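Aug 1, 2026

1/ We moved to Brollstead in March and the water tasted like a swimming pool. I've spent the months since trying to fix that without buying anything silly. Thread on what worked in our kitchen, for anyone else on the Trullow supply.

2/ First thing I did was read the supplier's yearly report. It's dull but it's free, and it tells you which disinfectant they use. Ours is chloramine. I had assumed plain chlorine, and that mistake cost me a few weeks.

3/ Plain chlorine will mostly leave if you let a jug stand in the fridge overnight with the lid off. Chloramine hangs on a lot longer. My overnight jug tasted the same as the tap, only colder.

4/ Next was a pitcher filter, the Harasym one with the slow lid. Better, but not gone. It also takes forever to fill a stockpot, so on pasta nights we went back to the tap.

5/ Then I put a carbon block under the sink. It's a Nevel housing with a standard-size cartridge, which matters because you can shop around for refills. Parts came to 300 dollars with the separate faucet. You can skip the faucet and save 50.

6/ Installing it took me 2 evenings. The first one went to finding out that our shutoff valve doesn't fully shut off. Check yours before you cut any line. Put a towel down anyway.

7/ To see if I was fooling myself, I did a blind tasting with the family. Tap in some cups, filtered in others, marks on the bottom, everything at the same temperature. Use paper cups if you try it - glasses that have been through the dishwasher carry their own smell. A paper cup with a blue band and a white rim is the sort of thing I mean.
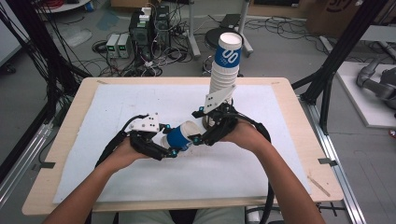 8/ Results: everyone picked out the tap water. My older kid said she preferred it, so she can keep drinking it.

9/ Coffee changed more than plain water did. Same beans, same grinder, less of that flat bitter edge. Tea too, though our water is still hard and carbon does nothing for that. The kettle scales up exactly like before.

10/ Upkeep so far: one cartridge swap, and I run the faucet for a bit if we've been away. I write the date on the housing with a marker - otherwise I'd never remember.

11/ If you rent, start with the pitcher. If you own and plan to stay, go under the sink. I still have to replace that shutoff valve.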